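Reading time: 2 min

Grasp scoring

Grasp scoring is the bit of robot software that looks at all the ways a gripper could pick something up and decides which one to try first. I've spent a good part of my working life on it, so forgive me if I get carried away in places!

A scorer sits between perception and planning. Perception hands over a rough shape of the thing on the table, a sampler throws out candidate grips (in Sestuneo, the package I know best, it's 230 per object by default), and the scorer gives each one a number. The planner then takes the top 10 and checks whether the arm can get there without hitting anything.
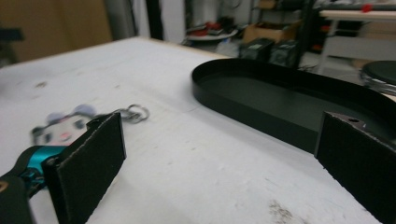 Thin, floppy objects are where scoring gets hard. A box has two flat sides and almost any scorer will find them, but a strap has no sides worth speaking of and changes shape the moment you touch it. Take the lanyard lying to the left of the black oval tray - the fabric is a poor target, while the teal buckle is stiff and gives two padded fingers something to close on. The key rings are worse again, being thin wire lying flat on the tabletop, and I'd mark them down heavily. The tray's rim is the easy one, a smooth upright edge you can straddle.

Older scorers, such as the one in Budora, used hand-written rules about contact angle and finger width. Lwazi Mtshali rewrote ours as a small learned model in December 2020, and it kept only 3 of the old rules, mostly to do with table clearance. I still like the rules, I must say. You can read them, and when a score looks daft you can find out why.

See also: grasp sampling, collision checking, Pornix planner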